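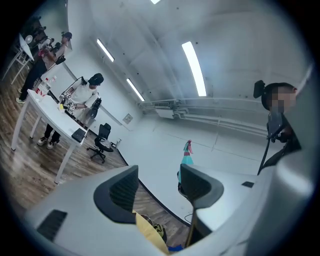 Unit 2: Spray Bottles and Cloths in Routine Surface Cleaning

Course handout, Housekeeping and Facilities Basics
Instructor: Yiran Xia
Revised Apr 23, 2024

Scope

This unit covers damp wiping of hard interior surfaces with a trigger spray bottle and a cloth. Floor mopping and disinfection are treated separately. Read the section on dilution before the practical session.

2.1 The trigger sprayer

A trigger sprayer is a small piston pump. Squeezing the trigger pushes liquid through the nozzle; releasing it lets a spring return the piston and draw liquid up the dip tube. A new or refilled bottle needs several strokes before it delivers, as the tube and chamber hold air.

Most nozzles turn between off, stream and spray. Stream is for narrow joints and corners. Spray is for open surfaces. A fine mist is avoided indoors — it drifts, and much of it never reaches the surface.

Bottle and trigger colors have no fixed meaning. A teal bottle with a pink trigger may hold glass cleaner in one building and plain water in the next. Identify contents by the label only. An unlabeled bottle is set aside and reported.

2.2 Dilution

The course concentrate (Mosska general cleaner) is used at 1 part in 200. To make 3000 ml of working solution, measure 15 ml of concentrate and fill with cold water to the mark. Put the water in first to limit foam. Stronger mixtures leave a film that holds dust and has to be rinsed off.

Write the product name, dilution and date of mixing on the label.

2.3 Cloths

Fold the cloth in half twice. This gives eight working faces, counting both sides as the cloth is refolded. A crumpled cloth has an uneven contact area and gives streaks. Change to a clean face when the current one is visibly soiled.

Yellow cloths in this course are for general surfaces, blue for glass. Other sites may assign colors differently; check the local chart.

2.4 Procedure

Remove loose dust with a dry cloth.
Spray the cloth, or the surface from about 30 cm.
Wipe in overlapping straight passes, top to bottom.
Spray the cloth only when working near cables, outlets or vents.
Turn the nozzle to off and return the bottle upright to its shelf.

Reading for next session: Roussel and Gaillard, course reader, section on glass and painted walls.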